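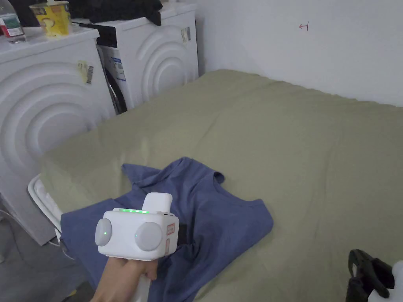 A blue T-shirt on a bed with a sage-green sheet.

Trorkow has two seasons for the package traveler, and the fare tables treat them as one. The summer tariff opens in May and applies through the end of September, but hotel rates on the seafront change three times inside that period. A seven-night room-only stay priced at 976 in the first tariff band carries the same air fare as one in the third. The difference is all in the bed.

Two operators serve the town. Tevix sells flight, transfer and hotel as a single contract. Tanguy sells the transfer separately, and its coach meets only the two morning arrivals. Passengers landing after noon take the airport bus, Route 410, which stops 400 meters from the harbor and has no luggage hold. Wheeled cases ride in the aisle.

Baggage terms changed on 8/6/25. The cabin allowance now covers one bag under the seat, and the overhead bag is charged per direction. For a week in a warm resort, one under-seat bag is workable if shirts are folded to the width of the bag and stacked on edge.
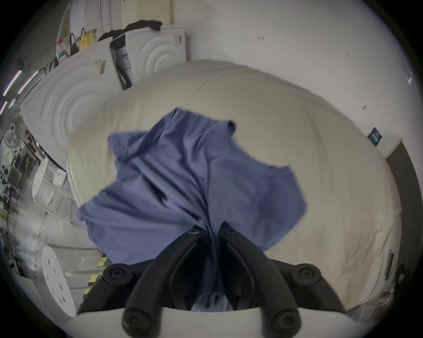
Board and meals

Most hotels quote half board. Breakfast runs from seven to ten and dinner is one sitting. The town also sells a meal card, the Taster, accepted at restaurants along the harbor and on the two streets behind it. The card is loaded in advance, and the balance expires at the end of the stay. It covers set menus only. Drinks are billed apart.

Guests on half board gain little from the card unless they plan to skip dinner at the hotel at least three times in the week. Room-only guests do better with it, particularly at lunch, when the set menus are shorter and cheaper.

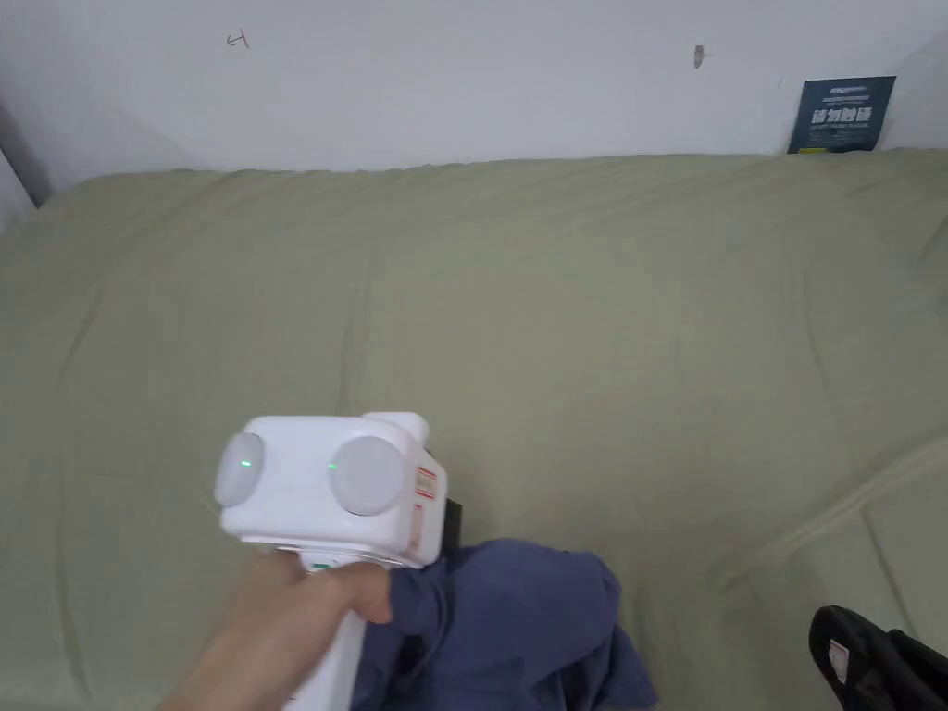 Laundry is priced per item at the larger hotels and per load at the self-service shop near the bus stop. The shop takes coins and closes at eight. Rooms on the upper floors have a drying line on the balcony; ground-floor rooms do not, and the booking form has no box for requesting one. Write to the hotel directly and quote the contract number.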